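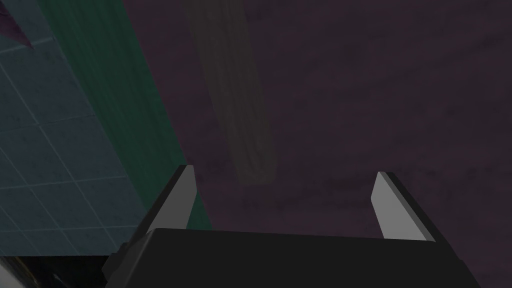 Painting a bookcase in two colours is a cheap way to rescue a tired one, and it's much easier than it looks if you do things in the right order. I did mine over a long weekend in April and have since done a second one for my brother-in-law Julián, who saw mine and got ideas. The colours I'd go for are the ones in the picture, a dark charcoal-black for the main body and a flat light grey on the inner face, where it catches the light. Dark outside, pale inside. You can swap in any two shades you like, but keep the pale one for the inside or your books will disappear into the gloom.

What you'll need

A bookcase (obviously)
Sugar soap and a bucket
Sandpaper, medium and fine
Wood primer, a grey one if you can get it
Two tins of eggshell, one dark and one light
A small foam roller and a decent angled brush
Low-tack masking tape
Old sheets
A screwdriver and a few freezer bags for the fixings

Step 1: Empty it and take it apart a bit

Take the books off and put them somewhere you won't need to walk. Mine went on the stairs, which was daft. Pull out any loose shelves and pencil a number on the end of each so you know where it goes back. If the back panel is held on with screws, take it off. Painting it flat on the floor saves you an awful lot of reaching into corners. If it's nailed and solid, leave it alone.

Step 2: Wash, then sand

Go over everything with sugar soap, rinse it with clean water and let it dry properly. Then sand. You don't need to get back to bare wood, you only want to take the shine off so the primer has something to hold. Medium paper first, then a quick pass with the fine, then wipe the dust off with a damp cloth. Do the shelf edges too! I skipped them on my first go and they chipped within a month.

Step 3: Prime

One coat everywhere, inside and out. Grey primer is handy as it sits halfway between your two colours, so you won't be fighting white showing through the dark. Leave it overnight. Yes, I know the tin says it's quicker. Leave it anyway.

Step 4: Light colour first

This is the bit people get the wrong way round. Paint all the inside faces and the shelves in the light grey and don't worry if you slop over the front edges a little, you'll be covering those. Use the brush in the corners and the roller on the flats, working while the brushed bit is still wet so you don't get a line. Two coats, with a very light rub down in between.

Step 5: Tape up and go dark

Give the light paint a full day before any tape goes near it. Run the tape along the inside, right up to the front edge, and press it down with the back of a spoon. Now a trick I got from Benito Sarmiento, who taught me most of what I know about painting: brush a thin line of the light grey along the edge of the tape before you start on the dark. Any creeping underneath is light on light, so it doesn't show.

Then the charcoal. Dark paint shows every brush mark, so roll it thinly and don't keep going back over it. It'll look dreadful after one coat, streaky and sort of bruised. Do a second, and pull the tape off slowly while that coat is still a bit soft, folding it back on itself.

Step 6: Wait, then fill it

It'll be touch dry in a few hours but it isn't hard for a good while. I left mine 5 days before putting any books back, and the heavy ones still stuck slightly on the bottom shelf. A sheet of baking paper under them for the first couple of weeks sorts that out.

Wash your brushes the same evening, and write the shade names on a bit of tape inside the back panel for touch-ups.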